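4.2 Delayed guardianship orders and access to benefits

The second set of case files concerns kinship caregivers who had filed for guardianship but did not yet hold a signed order. Of the 700 files requested from the Innes registry, 419 met the inclusion rules. Files were dropped if the petition was withdrawn before a first hearing or if the child turned 18 during the study period.

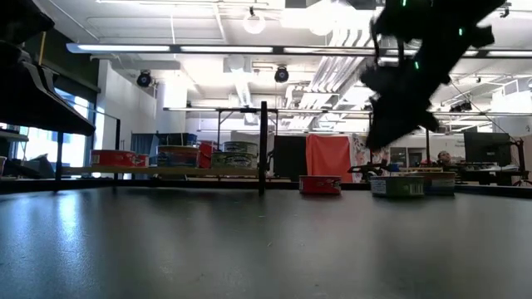

Figure 3. Tins on a tabletop. Photo: Aksel Toft / Stavemport

Coding followed the scheme in Section 3. Each file was read by two coders (Longo and Dovhaniuk), and disagreements were settled by a third (Grube). The main variable was the number of weeks between filing and the first document that a school, clinic or benefits office accepted as proof of authority. In 11 files no such document was found, and these were treated as censored at the close of the study.

Temporary orders shortened the wait for school enrollment but had little effect on food assistance. The Skusia office accepted a stamped petition; the Innes office asked for the final order in every file we read.
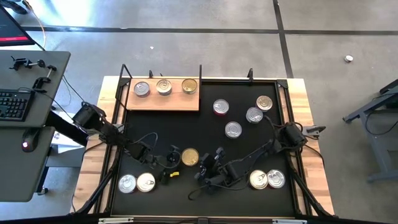 Household composition rules account for much of this difference. Under the Innes rule, a child is counted in the caregiver's household only after the order is entered, so the monthly allotment is set for the adults alone. Where an office gave groceries in place of an allotment, the same count applied, and three cans would be entered as three units, whatever their size or contents. Kvaran (personal communication) notes that the unit rule predates the guardianship statute and was left in place when the statute was amended in April.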